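El segundo disco

Nawal Ouazzani terminó de grabar la última voz en enero, pasada la medianoche, y se quedó sentada en el suelo del estudio con los auriculares puestos. El primer disco de Skirnadero había vendido 2.490 copias. El sello esperaba más de 2.000 en la primera semana con este.

—La cuarta no me gusta —dijo Thulani Tshabalala desde la mesa.

—Es la que van a poner en la radio.

—Por eso.

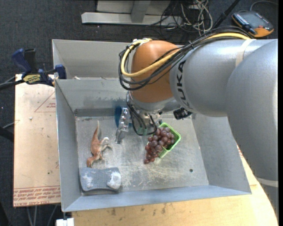
Volvieron a escucharla dos veces. Thulani quitó el coro, luego los teclados, y dejó la guitarra y la voz. Nawal oyó cómo respiraba antes de cada verso.

—Se nota que estaba cansada.

—Sí.

Ella se levantó y buscó el abrigo. En la puerta le pidió que guardara esa versión y que no llamara al sello hasta el lunes.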